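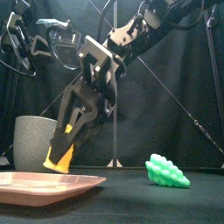
Table setters wanted, play kitchen sets, part time

Brolberg, Stakley site, back building. Start January

We need people to lay out and clear small table settings. Trays, cups, toy fruit, toy eggs, that kind of thing. Put them out according to a card, step back, wait, put them away, next card. That is the job. Sounds like nothing, gets tiring by the afternoon, so please read the whole ad before you write in.

Three places open. Two for days, one for evenings. Days is 8:30 to 2, evenings is 3 to 8. No Sunday work.

What you'd be doing

Setting out items from the shelf to match a layout card. A typical one is a tray on the left, grey speckled cup behind it, green grapes over on the right. Some cards are only a tray and one item. Some are a lot worse.

Clearing the table between cards and putting everything back in the right bin. The RIGHT bin. We lost most of a week before the holidays to toy food in the cup bins.

Wiping down trays and the shiny pieces. Fingerprints show, so gloves on for those (we supply, all sizes).

Straightening the cloth. It's dark and it shows lint like you would not believe. Lint roller is on the hook by the door, please leave it there.

Ticking off the sheet. Paper, pen, initials. Then it goes in the Delacroix binder, not on the desk.

There are 285 cards in the current set and we've done almost 234 of them, so the work is there but it isn't forever. After that we go on to the Plakix set which is mostly tableware, cups and bowls, less fruit. If you're good and you want to stay on, say so early.

The trays

Putting this in because people ask at the interview. The ones in use now are shallow, rounded corners, a kind of dull pinkish brown. They're light and they slide if you bump the table. Cards show them straight, or tilted, or with something near one end. Tilted means tilted. Don't tidy it up because it looks wrong to you.

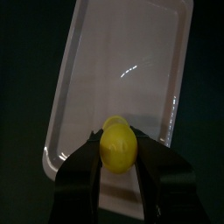

Small things like the toy egg roll, so set those last and let go slow. If it rolls off, pick it up, wipe it, start that card over. No one will be cross. We'd much rather have a restart on the sheet than a layout thats a bit off and nobody wrote it down.

Who we're looking for

Patient. Neat hands. OK with low light, we keep the room dim most of the day and some people get headaches from it. If that's you, this one isn't for you, sorry.

Able to stand for an hour at a stretch. There's a stool but you'll be up and down.

No experience needed. Past people came from cafes, a shoe store, school lunch. Window dressing or stock work is a plus. So is remembering which cup is which.

Must be 18 or over. Must be able to get to Stakley on your own, the bus stops at the gate but the last one is 8:20 so evenings people take note.

Dark plain top with long sleeves please, no dangling bracelets. Lockers for coats and bags. Food and drinks stay in the break room, and yes that includes water.

Pay and the rest

Hourly, paid every two weeks, same rate for training. Training is one day with Myrtle Dunleavy, who runs the shelves and wrote the cards. Free parking round the back. Coffee is free, snacks are not.

How to apply

Send a few lines to Alaric Dvorak at the Stakley office. Name, phone, days or evenings, when you could start. Resume if you have one, don't make one just for this. Tell us if you've worked somewhere fiddly before, even if it was years ago.

We'll call people in for a short tryout, three cards, takes under an hour and it's paid. Most will hear back within a week. If you applied last time and didnt hear anything, please apply again, we had a problem with the inbox.

Office door is the green one, the bell sticks so push hard.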